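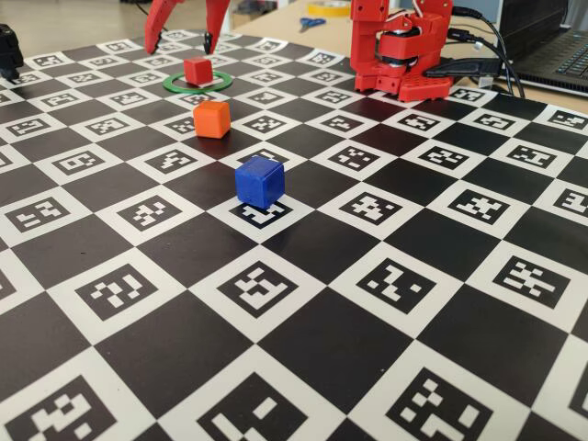
La mire posée à plat sur la table, avec les trois cubes.

Mire à damier imprimée en grand : comment la garder bien plane ?

Posté par atelier_du_fond

Bonjour à tous,

Je me suis fait imprimer une grande mire de calibration, le modèle damier avec un petit marqueur noir et blanc dans chaque case blanche. Elle couvre presque toute la table, il ne reste du bois clair qu'au fond. Je m'en sers pour corriger la distorsion de mes objectifs et ensuite pour mesurer des petites pièces posées dessus. Pour l'échelle je mets des cubes, un bleu et un orange, de même taille.

Mon souci est la planéité. L'impression vient de chez Besum, sur un papier épais satiné, livrée roulée dans un tube. Je l'ai laissée sous des livres pendant deux nuits, puis scotchée aux quatre coins. À l'œil ça paraît correct, mais quand je passe une règle métallique dessus je vois du jour par endroits, surtout vers le milieu. Et les résultats s'en ressentent : l'erreur de reprojection change selon l'endroit de la mire que je cadre, et deux mesures du même cube à deux emplacements ne donnent pas la même largeur.

J'ai donc plusieurs interrogations :

Faut-il la coller sur un support rigide, et lequel ? J'ai pensé à du verre, mais j'ai peur des reflets si je mets la feuille dessous.

Est-ce que le cube gêne quand il recouvre une partie d'un marqueur ? Le bleu est souvent à cheval sur un marqueur et je n'ai pas envie de chercher une case noire à chaque fois.

Dernière chose, le logiciel me demande la taille d'une case. J'ai mis la valeur du fichier d'origine. Est-ce que c'est suffisant ?

Budget raisonnable, je ne suis pas un laboratoire. Merci d'avance.

Posté par Niveau_a_bulle
Réponse acceptée

Bonjour,

Oui, il faut la coller. Une feuille scotchée aux coins ne restera jamais plane, même avec un papier épais. Le papier prend l'humidité de la pièce et gondole entre les points de fixation. Chez moi c'était visible dès septembre, quand le chauffage n'était pas encore rallumé.

Pour le support, par ordre de préférence :

Le panneau composite aluminium de 3 mm. C'est léger, ça ne bouge pas avec l'humidité et les enseignistes en vendent des chutes. Certains impriment directement dessus, ce qui évite complètement l'étape du collage. Si vous devez refaire la mire un jour, demandez ça.

Le verre, avec la feuille collée dessus et non dessous. C'est très plan, mais lourd et fragile dans ces dimensions. Si la feuille est dessous, vous aurez des reflets et en plus un décalage dû à l'épaisseur du verre, donc à éviter.

Le MDF, seulement s'il est épais et verni sur les deux faces. Verni d'un seul côté, il se cintre.

J'oublie volontairement le carton plume. Il se déforme sous son propre poids quand on le soulève et il garde la marque de tout ce qu'on pose dessus.

Pour coller une feuille de cette taille, n'utilisez pas de colle liquide, le papier va s'allonger en la buvant. Prenez un film adhésif double face en rouleau, celui des encadreurs. J'ai utilisé celui de Treltden, mais n'importe quel film permanent fera l'affaire. La méthode :

Dégraissez le panneau à l'alcool et laissez sécher.
Posez la feuille à sa place et bloquez un des petits côtés avec du ruban de masquage.
Repliez la feuille, décollez la protection du film sur une dizaine de centimètres, rabattez et marouflez du centre vers les bords.
Avancez ensuite bande par bande, sans tirer sur le papier.
Laissez sous charge jusqu'au lendemain.

Travaillez à deux si possible. Une bulle se perce avec une aiguille fine, un pli ne se rattrape pas.

Sur les marqueurs recouverts : ce n'est pas gênant pour la détection. L'intérêt de ce type de mire est que chaque marqueur a son propre motif, donc le logiciel sait où il se trouve même s'il en manque. Celui qui est caché est simplement ignoré. Par contre je vous conseille de séparer les deux opérations. Calibrez d'abord avec la mire vide, en variant les angles, puis posez les cubes et ne touchez plus ni à la mise au point ni au zoom.

Attention aussi à la mesure du cube lui-même. Sa face supérieure n'est pas dans le plan de la mire. Si vous mesurez ses arêtes du haut avec l'échelle du damier, vous trouverez toujours trop grand, et l'écart changera avec la position sur la table. Une partie de votre problème vient peut-être de là. Mesurez au pied du cube, ou tenez compte de sa hauteur dans le calcul.

Pour la taille des cases : non, la valeur du fichier ne suffit pas. Mesurez l'impression. Ne mesurez pas une seule case, prenez la plus grande longueur possible et divisez par le nombre de cases. Sur la mienne, une longueur prévue de 500 mm en faisait un peu moins, parce que l'imprimeur avait laissé cochée l'option d'ajustement à la page. Faites-le dans les deux sens, les traceurs à rouleau n'ont pas toujours la même échelle en largeur et en longueur.

Posté par Mazandarani

Moi j'ai pris un plateau de table du commerce, un Ulberg, bien lisse, et j'ai collé directement dessus. Ça tient depuis un moment. Ce n'est pas parfait mais pour des petites pièces on ne voit pas la différence. Il faut juste vérifier le plateau à la règle en magasin avant d'acheter, le premier que j'ai pris était creux.

Sinon évitez le satiné, prenez du mat. Avec une lampe au plafond les cases noires deviennent grises et les marqueurs ne sont plus lus dans cette zone.

Posté par atelier_du_fond

Merci pour vos réponses. J'ai mesuré comme conseillé : dans la longueur, je trouve 6 mm de moins que ce qui était prévu dans le fichier, sur une longueur théorique de 1 110 mm. Dans la largeur l'écart est plus faible. Je n'aurais pas pensé à vérifier, le damier a l'air normal quand on le regarde.

J'ai corrigé la valeur dans le logiciel et mesuré les cubes au pied. Les deux emplacements donnent maintenant des largeurs beaucoup plus proches. Il reste le défaut de planéité au milieu. Je vais demander un prix pour une impression directe sur composite, en mat, et garder celle-ci pour les essais d'éclairage.

Posté par Niveau_a_bulle

Précisez à l'imprimeur « échelle 100 %, sans ajustement » sur le bon de commande, et demandez-lui de ne pas plastifier. La plastification brillante est parfois ajoutée d'office sur les panneaux.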